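Lundenik Open Bin, Light Blue
From the Vikton tabletop range

Home > Sorting and Storage > Open Bins > Lundenik

Item no. 117
In stock, ships from our Weltent warehouse

We have sold a good many bins over the years, tall ones and lidded ones and ones with little windows in the front, and the Lundenik is still the one we reach for ourselves when there's fruit to put away. It's a plain, shallow, open bin in light blue plastic, with a flat bottom and sides that lean out a bit as they go up. You set it on the table, you put things in it, and when you want them again you can see them without digging. That may not sound like a lot to write a whole page about, but we get more letters about this bin than about anything else in the catalog (the Lill bread crock comes close in December), so we've tried to answer most of the usual questions here.

The color first, as that's what people tend to ask about. It is a soft light blue, the kind you might remember from an old kitchen, and it shows up nicely against a pale table. Produce looks good in it too. We like it with the brighter fruits especially, lemons and plums and dragon fruit, where you get that hot pink skin and those green tips next to the blue. If you sell at a farm stand or set out samples in a shop, you'll see what we mean the first time you fill one! 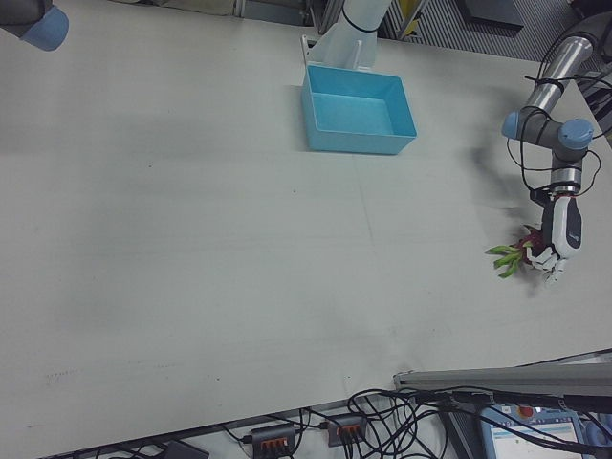

The Lundenik open bin in light blue, with dragon fruit.

Now, the shape. The flat bottom lets round fruit settle in one layer, and with dragon fruit that matters more than you'd think, what with all those leafy scales sticking out. Pile them three deep in a bucket and the tips get bent and brown, and the customer picks up every other one before choosing yours. Lay them on their sides in a shallow bin with a little room between and they keep their looks a good deal longer. The same goes for pears, ripe tomatoes, peaches and anything else that bruises when you so much as glance at it.

The flared sides are there for your hands. You can come in from either side with a big piece of fruit and set it down gently, and nothing catches on the way. They also make the bin easier to wipe out. We've had bins with straight walls and tight corners, and we spent far too much of our lives going after grape stems with a butter knife.

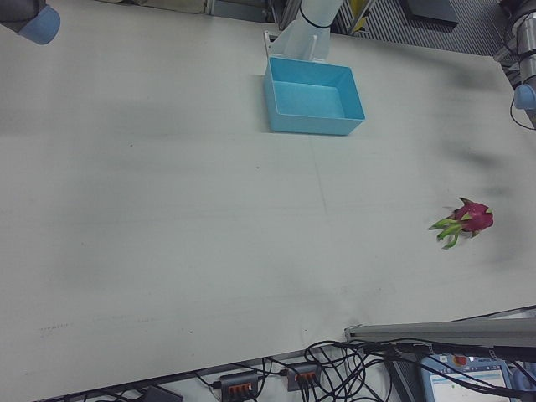
As for where to put it, we'd suggest the back or the middle of a good-sized table, so you have open space in front for laying fruit out and looking it over. That's how we do it when a delivery comes in. Everything goes onto the table first, gets turned over once to check for soft spots, and then the good ones go into the bin and the others go to whoever is making jam. Two bins side by side work even better if you have the room, one for today and one for the end of the week. A light tabletop helps with this kind of work, and you needn't fuss over a few scuffs in it. Ours has plenty.

At home the Lundenik does just as well. Customers have written to us about using it for onions, for mail, for mittens by the back door, for seed packets, and in one case for a very old cat who wouldn't sleep in anything else. We can't promise your cat will take to it.

Details

Size: 16 inches long
Color: light blue
Material: plastic
Style: open top, flat bottom, flared sides
Lid: none (the Lundenik has never had one, and the Lill lids don't fit)
Sold: singly, or in the stand pack of 17

About the stand pack: it was put together for a market customer who wanted sixteen bins and a spare, and so many others asked for the same thing that we kept it on. It comes in one carton. If you're ordering for a bigger outfit, please write to us before you check out. We can do up to 300 bins from stock in most months, and beyond that we'll need to give you a date.

Care

Wash by hand in warm water with ordinary dish soap, and dry with a towel if you want to put it straight back to work. A soft cloth is all you need. Please don't use steel wool or gritty cleansers, as they'll dull the surface and then it holds on to stains. Berry juice comes off easily if you get to it the same day. If you don't, a paste of baking soda and water left on for a while will usually lift it. Keep the bin away from the stove top and out of the oven, and don't leave it in a hot car with the windows up.

Questions we get

Does it come in other colors?
Light blue only for now. We did try a green, and the limes disappeared in it.

Can I put labels on it?
Yes, the paper kind that peel off. Put them on the outside, and take them off before washing or you'll be picking at little scraps.

Can I carry it full?
For a short trip across the kitchen, yes, with both hands under the bottom. For longer hauls we'd steer you to the Weltent carrying crate, which has proper handles.

What if mine comes cracked?
Write to us and we'll send another. Please hold on to the carton until you've had a good look.

Goes well with
Weltent carrying crate
Lill bread crock
Vikton produce cloths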